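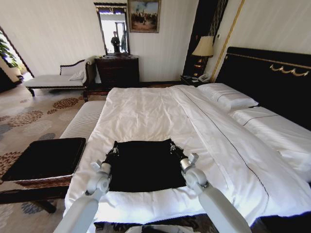 Black clothing laid out flat on the white duvet, hotel bedroom.

Dasura Ona travel steamer: a long-ish review after a summer of weddings

I should say first that I come from ironing people. My mother ironed tea towels, my aunt ironed pillowcases on both sides, and I grew up believing that a crease down the front of a blouse was a thing other people would discuss on the drive home. So I was never going to be an easy customer for a gadget that promises to do away with the ironing board, and I bought the Ona with a fair bit of grumbling after my old travel iron finally gave up in a guest house with a smell of burnt toast and a small brown mark on a very nice linen jacket. Kevin's jacket, as it happens. He has been decent about it.

It cost me 78 euro from Ní Bhriain in town, where they will at least let you hold a thing before you pay for it, and I'd had my eye on it in the window since spring. You can find cheaper. Adjoa Ansah, who I worked with for years and who has married off all her children in very good clothes, swears by one that cost her a third of the price. I borrowed hers for a weekend before making up my mind, and it was grand on cotton but it did spit, and I couldn't be doing with water spots on silk ten minutes before a church.

The Ona is about the length of a hairbrush when it's folded and the handle clicks out to one side. The tank is a little clear bottle underneath which twists off to the left (I still go right every single time). It comes with a cloth bag, a brush that pushes on over the face of it and a heatproof mitt for your other hand. I laughed at the mitt and now I wouldn't be without it. You put your mitted hand inside the sleeve, press against it with the steamer and the whole cuff comes up lovely.

The leaflet says it heats in 36 seconds. I never held a watch to it, but I switch it on, go and find my shoes, and it's ready by the time I've found them. There's a light on the handle that goes from amber to green. What the leaflet doesn't make enough of is that you want to give it a good puff or two into the air before you bring it near any cloth, particularly if it's been lying on its side in a case. The first bit of steam can carry a few drops with it. Once I'd got into that habit I had no more spots.

Now, what is it like on actual clothes? Cotton shirts, very good, though you won't get a crisp collar out of it. The steamer relaxes a collar and that's all it does. If you want an edge on it you need an iron, and I don't care what the box says. Viscose and crepe, wonderful, and that's most of what I wear to anything with a sit-down dinner. A pleated skirt of Gráinne's went from looking like a used napkin to hanging properly, and all I did was work downwards from the waistband and hold the hem taut. Wool trousers came up well with the brush on. Heavy linen was hard work. I did the linen jacket (yes, that jacket, it has been to the menders) and I had to fill the tank again before I'd finished the back. I'd call it presentable afterwards and leave it there.

Dark clothes deserve a paragraph to themselves. If you've ever put a hot iron on a black skirt you'll know the shine it can leave on the seams, and once it's there you're stuck with it. I've had no shine at all from the Ona, even on a pair of black crepe trousers that I've steamed more times than I've worn. Fluff is another matter. Any lint that was on the fabric stays on the fabric, only warmer, so bring a roller. And have a look at what you're laying your blacks down on before you start admiring the results – a new white towel will undo all your good work in a second.

You're meant to use it with the garment hanging up, and you should, if there's anywhere to hang it. Hotels are a great disappointment on this front. At Clarnmont in October we had one of those wardrobes where the hangers are fixed to the rail and can't be taken off, and the shower rail was too high for me and too low for Kevin. I ended up doing the dress in sections over the back of a chair with a folded towel behind it, and it wasn't bad! I wouldn't point it straight down at a bed, mind. You lose the angle on the tank, it starts to gurgle, and you've damp bedclothes to get into later.

My complaints, then, and I have a few. The flex is too short. It's 2 metres, which sounds plenty until you find the only free socket is behind the bedside table and the only hook is on the bathroom door. The trigger has to be held down the whole time as well. I've a bit of arthritis in my thumb and by the end of a long dress I was feeling it. Ita Fahy, who has hands like a blacksmith, said she didn't notice a thing, so it may not trouble you. And the bag it comes in is too snug to put the steamer away until it has cooled right down. When you're trying to be out of a room by eleven that's a nuisance, and I've taken to wrapping it in the mitt and putting it in last.

I asked Róisín Mac an tSaoi about hard water, her house being up the hill where the kettles go white in a fortnight. She has had the same model for 2 years and uses filtered water from the jug at home and whatever comes out of the tap when she's away, and hers still runs. She does empty it after every use and leaves the bottle off overnight. I've started doing the same, when I remember.

Would I give up the iron at home? I would not. Pillowcases are pillowcases. But for a case that's been in the boot of a car for four hours, with a good dress at the bottom of it and someone's walking boots on top, I'd be lost without the Ona now, and Gráinne Fahy has already asked to borrow it for Christmas. I've told her she can have it so long as the mitt comes back with it.

Four stars from me. It would have been the full five with a longer flex and a button that stays on by itself. If Ní Bhriain have none left on the shelf, ask at the counter – they had more out the back when I was in, though only in the grey.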